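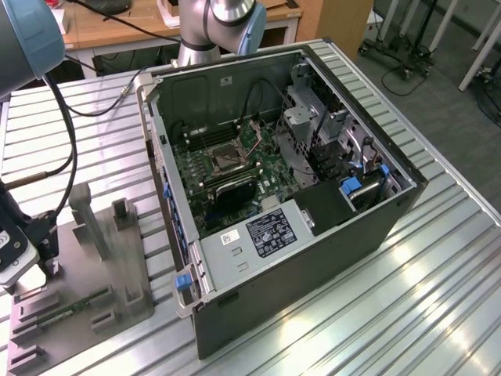

Issue 6 | Sep 6, 2024

Opening up the old towers
A conversation with the bench lead at Plero on what is worth keeping in a used workstation

Plero takes in desktop workstations that offices no longer want and gets them ready for a second owner. Most come in under a contract with Skulleck, a leasing firm that replaces its machines on a fixed schedule. The bench lead has been doing this work since before the company had its own building. We spoke over coffee (Zoëga, strong) in the break room, then moved out to the benches.

The first thing we asked was what happens when a machine comes through the door.

"It gets a number and it gets weighed," the bench lead said. "Then the side comes off. I don't plug anything in before I've looked inside. People leave screws in there. I found a key once."

Over 200 towers arrived in June, the busiest month so far. A quick inspection decides whether a machine will be sold whole or used for parts. The bench lead says the choice is usually easy.

"If the board is good and the case isn't bent, we sell it whole. A bent case is more trouble than people think. The panel never closes right again and the customer sees that before they see anything else." 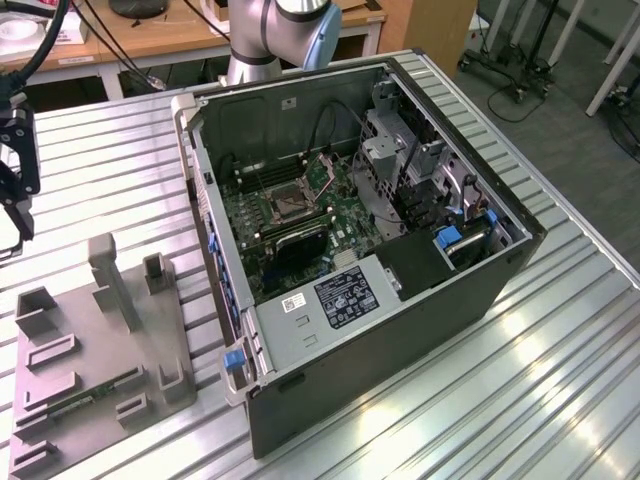

We wanted to know why the bench lead prefers office workstations to home computers. The answer was mostly about how they come apart. A home computer can be put together any way the owner liked, with whatever screws were in the drawer. The office machines were designed for technicians who had to get in and out quickly. On a tower like this one, the blue plastic tabs along the inner wall and the blue clip by the drive cage mark places to start. "Blue means you're allowed to touch it," the bench lead said. "That's how I teach it. If it's blue, try it with your fingers first. If you're reaching for pliers you've missed something."

New people at the bench spend their first 2 weeks on cases alone. They take out drives, put them back and learn to route a cable so that it doesn't catch when the panel closes. Processors come later.

"The socket is where you can do real damage. When it's empty, I want your sleeves up and nothing in your hand you don't need. Bend a pin and that board goes on the parts shelf."

Does that happen often?

"Less than it used to. I did it myself, twice in one day. I went home early."
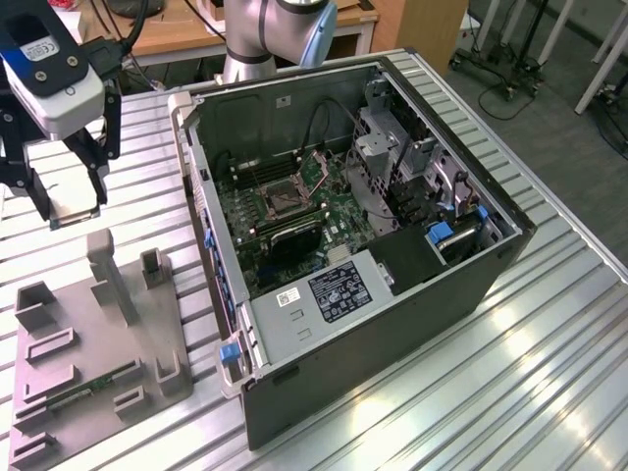
Workstation with the processor out and the socket bracket raised.

Memory is the part that customers ask for most. The shop sorts it by size and speed and tests it before it goes back into a machine. The bench lead does not like mixing modules, even when the computer will start with them.

"It'll run, and then in a month someone calls. I'd sooner sell it with less memory that matches."

Power supplies are treated more simply. They stay in the case if they pass the load test, and they are never opened. The label on top is checked against the intake sheet, and if the two disagree the label wins.

Dust came up several times. The shop uses a small electric blower and soft brushes, and the brushes are replaced often. Heatsinks take the most time, especially the ones with narrow fins.

"You can tell a carpeted office from a hard floor. You can tell if there was a dog."
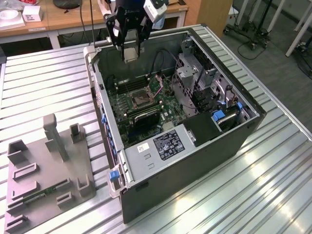

Plero Workshop Team, Desktop Bench

We finished by asking about the software side. Each finished machine is logged in Ollska, the stock system the company moved to this year. The bench lead was polite about it. The old paper cards are still in a cabinet by the door and still get looked at.

"Ollska is fine for finding a machine. The cards tell me what somebody thought of it. Someone will write 'stiff latch' or 'loud at start' and that helps me. There's a notes box in the new one, but people don't fill it in."

Asked what an owner should do before handing over an old tower, the bench lead kept it short. Take out your discs and memory sticks. Leave the drive carriers in, even if you keep the drives, as replacements are hard to get. And keep the side panel with the machine.

"We get so many without the panel. I don't know where they go."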